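The cleaner of shoes will see you on a Saturday, provided you arrive in socks. Drostmont is a one-person business behind a shuttered chemist's, and its owner, who prefers to be known by the name over the door, has strong views on toothpaste. "It's for teeth," they tell me.

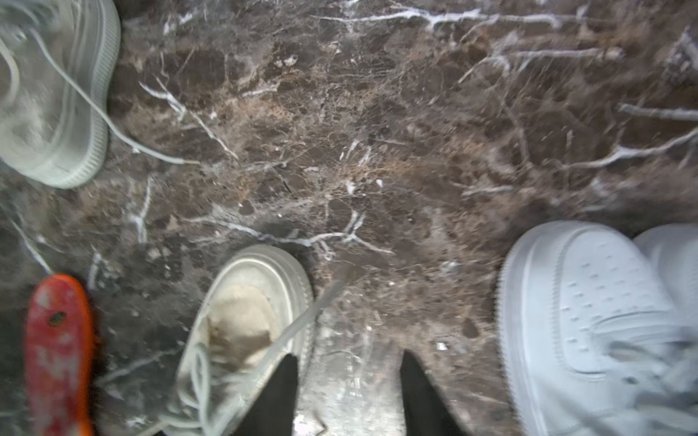
White canvas, they say, is bought by optimists. Customers hand over a pair in February and want it back looking like the advert. Toes are where the argument starts, and a cap stained tan against a paler upper, laces in a tangle below it, gets a long sigh. "People scrub the side they can see when they're standing up - the rest is left to me." The charge is £11 a pair, or £7 if you've taken the laces out yourself. Hardly anyone has.

Insoles come out before any water goes near a shoe, and are washed by hand with Nolik soap flakes. Two red ones with orange edges can lie side by side on the marble-patterned floor looking more cheerful than anything they came out of. "Never on a radiator. They curl up like bacon."

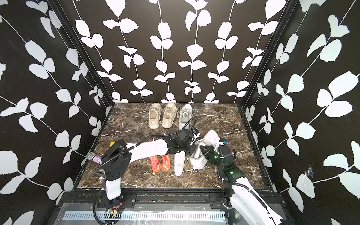 ## On drying, and patience

Drostmont allows 24 hours, stuffed with plain paper. Newsprint is banned after an episode with a Montoya tennis shoe and the Prellport racing results. Leather is simpler, apart from the little holes over the toes, which collect polish and are emptied with a soft brush.
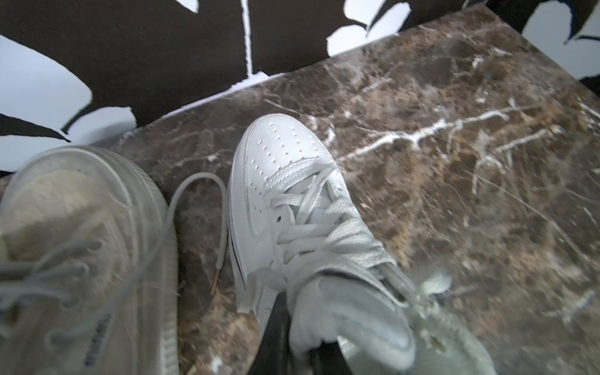

Can you put them in the washing machine?

"Laces, in a pillowcase, at thirty degrees. The shoes you do in a bowl, with a nailbrush, while listening to the radio."

I went home and found my pillowcase already had a hole in it.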